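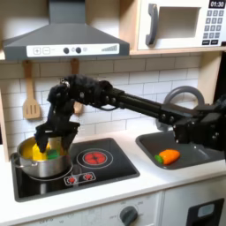 Toy kitchen, stove and sink side. Carrot in the sink, lunch in the pot.

Posting a few notes on the play kitchen now that it has been in the playroom since June. A couple of people asked about it after my last post on toy storage.

The counter is white, with the stove and sink set into it. The stove is a glossy black panel with printed burners. Nothing lights up and nothing makes noise. I was looking for that.

I bought it used from Chih-ming Kuo over in Haverford. He wanted 50 dollars and I paid 50 dollars. He kept the screws in a labeled bag, so putting it back together took one evening.

The backsplash is white subway tile with gray grout lines. I would have been fine with a plain wall, but I have to admit it makes the whole corner look more like a kitchen.

The sink basin is dark gray and recessed into the counter. It gets used as general storage. Carrots go in there, also socks, also my car keys once.

The faucet is a tall gray arch. No water. My daughter makes the water sound herself and she does it for a long time.

The pot is the best thing in the set. Round, silver, stainless steel. We had a plastic one from Nornico before this and it was ignored. The steel one gets carried all over the house.

Downside of a steel pot: it's loud on a hard floor at 6 in the morning. I put a rug down. The rug helps some.

The oven dial has temperature markings printed around it, and OFF. She can read OFF now. It was her third word after her name and NO.

There are two wooden utensils on hooks under the range hood. Getting them back on the hooks is the last step of cleanup and she will not let anyone else do it.

On the food: we started with a big mixed bag and it was too much. Everything ended up on the floor. I boxed up most of it and left out one small bin. She plays longer with less of it.

I swap the bin every couple of weeks. The carrot always stays. I tried rotating the carrot out and had to go get it from the closet the same night.

Tomomi Ichikawa asked how I clean the food. Warm water and dish soap in the real sink, then a towel overnight. Anything with a seam gets squeezed out first — water sits inside otherwise.

For the counter I use a damp cloth. Crayon came off with a little baking soda. I haven't tried anything stronger on the black stove panel and don't plan to, the burners are only printed on.

Next job is a shelf for the dishes. I have a Grostell one in the garage that might fit if I cut down the legs. Will post measurements if it works.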